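November 24, 2024

Quick one, its late and I want this down before I forget what I changed.

Been on the grasp width stuff all week. Short version: the width estimator was lying to us whenever the fingers were wide open, and everything downstream believed it. Planner thinks the jaws are narrower than they are, picks an approach that is too tight, closes early. Classic.

Found it by plotting estimated width against the calibration sweep. Nice straight line up to the last bit of travel, then it flattens out like somebody sat on it. Clamp in the wrong place. I had put the clamp before the lens correction back in January and never moved it. One line. A week for one line.

Anyway, fixed in Treloar (that's the perception half, for the two of you who read this and don't sit in the repo). Drekent, the planner, didn't need touching except for a default I had hardcoded to match the bad numbers. Took that out too.

Then reran on the chopstick set. 636 clips, 22 of them flagged before the fix as "jaw width implausible", which I had been ignoring because I figured the flag was too strict. Flag was right. Me wrong.

Chopsticks are just horrible for segmentation. Thin, they cross each other, and on a checked cloth every grid line wants to be a stick too. The star prints I expected to be trouble and they're fine, big blobs, mask drops them right away. It's the white lines. Long, straight, thin, all the things I told the line detector to love. 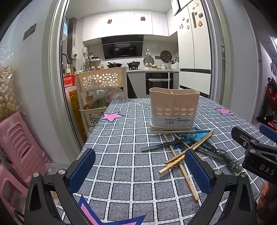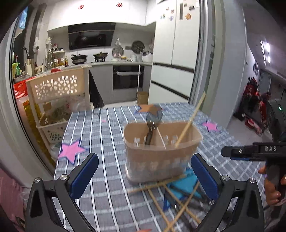

Utensil holder, thin sticks, checked cloth. First one has the fingers spread wide.

So what I'm doing now: no more pure line fitting. Segment first, fit a centerline per blob, split wherever two centerlines cross, then try to stitch the halves back together by angle. Crossing sticks mostly come out as two sticks now instead of one weird X. Three sticks over each other is still a coin toss.

For the grid lines, I fit the table plane and the checker period once at the start of a clip, then subtract anything that lands on the grid. Works until a stick lies dead along a grid line and then it dissapears completely. Thinking about a height check but depth on something that thin is mostly noise. Open to ideas.

Other things, no order:

- Tracker runs at 50 Hz again. Was dropping frames because the debug overlay was being drawn even with debug off. Ugh.
- Alliscombe (the labeling tool) now lets you drag a centerline end point without redrawing the whole thing. Asked for this myself, then took forever to build it.
- Went through 126 hand labels to check the stitching. Almost all good, the bad ones are the sticks running under something else, where I'm not sure what the right label even is. One stick or two pieces? Left them as two for now.
- The config loader silently eats unknown keys. Lost an hour to "max_widht". Now it throws.

Next up is the spoons. Shiny, and the mask breaks in half at the highlight, so the grasp point ends up on the handle half every time. Which is sort of ok for a spoon? But its ok by accident and I don't like it.

Slides for Drundville still not started. Going to bed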